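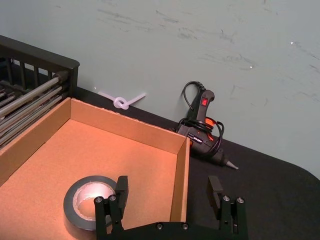
A roll of black tape in an open cardboard box at the Stivley packing room in Morkgate.

FOR IMMEDIATE RELEASE
Friday, May 8, 2026

Stivley Opens Its Packing Room to Morkgate Households

MORKGATE – Stivley, the household storage and moving supply shop on Hedegaard Street, is opening its packing room to the public, and we could not be happier about it! Starting this month, anyone in town can book a table, bring in the odds and ends from a kitchen drawer or a garage shelf, and go home with everything sorted and boxed.

The idea grew out of a trial in March, when 38 households came through in 8 days. People arrived with tangled cords, spare lids and half-used rolls of tape, and plenty of them asked to come back with the contents of another closet. We listened, and the room is now a regular part of the shop.

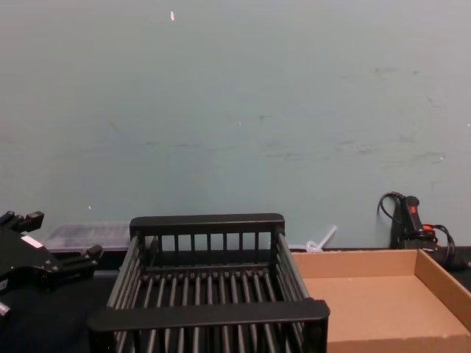

Sessions run 30 minutes and are free of charge. Each table is stocked with plain cardboard boxes, tape, racks and plastic storage containers, and our staff will gladly help you decide what goes where (or leave you alone with your piles, if that's how you work best). Boxes used during a session are yours to keep. Racks and containers stay in the room, though the shop carries similar ones for anybody who gets attached.

Stivley has also set aside 2,000 flat boxes for families moving within Morkgate this summer. They can be picked up at the front counter during shop hours, with no booking needed.

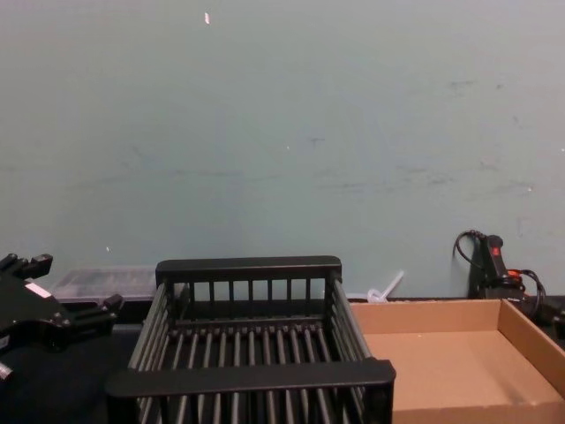 The next step is a shelf for swapping storage pieces, run together with Cimovlow, the reuse store across the street. Bring a rack you've outgrown, take home a bin that fits under your sink. We've wanted to do this for a long time!

Tables can be booked at the Stivley counter or by phone. Groups and schools are welcome and should ask about morning sessions.

Media contact: Stivley Press Desk, Hedegaard Street, Morkgate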